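Home | Projects | Reports by year | Staff | Contact

Sorting the Returns: a Robot Arm in a Toy Hire Workroom
Student project report by Mei Achterberg
July 6, 2019

Stoduvon hires out soft toys and play sets to nurseries in and near Ellevbridge. When a set comes back, the toys have to be checked, cleaned and put into baskets again. I spent 15 days in the workroom to find out what changed for the staff when part of this job was given to a robot arm.

Before the arm came, four people shared the sorting. A busy week brought in roughly 600 toys. Hanneke Lambrechts, who has run the workroom for 9 years, told me that the lifting was never the hard part. What wore people down was bending over a low surface and making the same small reach all morning. Two of the staff had been off with sore wrists the winter before.

The arm does one thing. It picks up a plush toy with its fingers, carries it over a basket and lets it go. It was tried first on the play food, as the pieces are soft and can be gripped in almost any way. Trials were done on made-up beds in the rest room, where Walter Llanos could try it on a soft, creased surface before it went near the workroom tables. 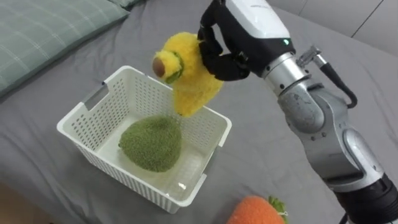 Walter kept a log during these trials and let me read it. The long-haired toys gave the most trouble, and he wrote down the grip used each time so that he could go back to it. He also noted when he had to step in by hand. By the end of the first month he was stepping in less, but he still stayed within reach.

I interviewed all four of the staff. Three said their wrists felt better. Marites Maglaya said the work was easier but also duller, and that she missed talking across the table – the arm now has the place opposite hers. She spends most of her time on repairs, which she likes, and on checking seams, which she does not. Nobody's hours had been cut when I left. Milan Hendriks asked twice whether that would still be true in September and had not been given an answer in writing.

Training was thin. Staff had one afternoon with the arm and a printed sheet. Two of them did not know how to restart it after a stop and waited for Walter, even when he was out at the Gerum store.

I would suggest a second training session, a written note on hours, and moving the arm to the end of the table. My sample was small and I only saw one workroom, so the results may not hold elsewhere.

Contact the project office | Copyright 2019 | Back to top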